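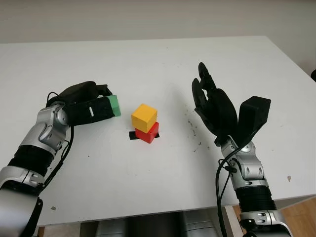
Stacking with Two Hands: What We Learned
Pierina Mancuso, Westness project group

Our question sounded simple back in February — does a policy trained on demonstrations stack colored cubes better if we vary where the cubes start? We collected 600 demonstrations and trained two policies, one on fixed starts and one on varied starts. The varied one did better whenever the first cube landed at an odd angle, and I'll admit we cheered. The third cube is still our weak spot, and I would dearly love another month with it.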